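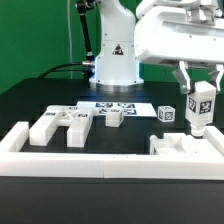 Re: Peg blocks, rail seam and tag placement

Tuesday, October 2, 2018

To: Hodent furniture-parts list

> We are printing the Strickland part set for an assembly bench and have
> three questions before we commit to the long parts.
>
> 1. The front rail does not fit our print bed in one piece. Is it
> acceptable to split it, and if so, where?
>
> 2. The peg on the narrow block binds in the receptacle. We scaled the peg
> down and now the block leans. Which side should be changed?
>
> 3. Do the tags have to go on more than one face of the block? The
> drawings show a single tag.

Answers in order.

1. Splitting is fine. Ours is two sections with the seam near the middle of the front rail, and you can make it out if you look for it. Put the joint on a flat surface, clamp both sections against a straightedge, and glue with the inside face down. The inside face is the one that matters, because parts get pushed up against it. A step on the outside does no harm. Sand the inside until a steel rule passes over the seam without catching. The short upright wall segments at the ends should be fitted after the rail is straight. If you fit them first they pull the corners in and you will be chasing the error along the whole length.

2. Leave the peg at nominal size and open the cavity. The lean you describe comes from scaling the whole peg, which also shortens it. In the Strickland files the cavity is a separate body, so it can be offset without touching the outer walls of the receptacle. Go up in small steps and print only the top of the receptacle for each test. Add a chamfer to the mouth of the cavity as well; the original edge is square and the peg tends to sit on it. Elephant's foot on the first layers of the peg will also give you the binding you report, so check the tip with calipers before you change anything. If it is oversize there, a few strokes of a file will do.

3. Use at least two faces. We have one on each of two adjoining faces of the block, so that a tag is still in view when the block is turned. On the H-shaped piece ours are along the top: one at the left end, one near the back center and one on the right pillar. Keep them clear of the triangular cutout in the crossbar. Print the tags on matte paper and leave the white margin on. Glossy stock washes out under overhead light. Any tag with a lifted corner should be replaced, as pressing it back down leaves a crease.

Two other points that were not asked.

The pillar blocks are not interchangeable in the Willodeo revision of the files. Left and right carry different numbers on the underside, and the crossbar will go on either way around with a small twist if you mix them up.

White filament from different spools does not shrink the same. Print both pillars and the crossbar from one spool. Part 73 in the current list is the receptacle; part 87 is the old version with the shallow cavity and should not be used.

I can post the offset cavity body to the Ivness file area if anyone wants it.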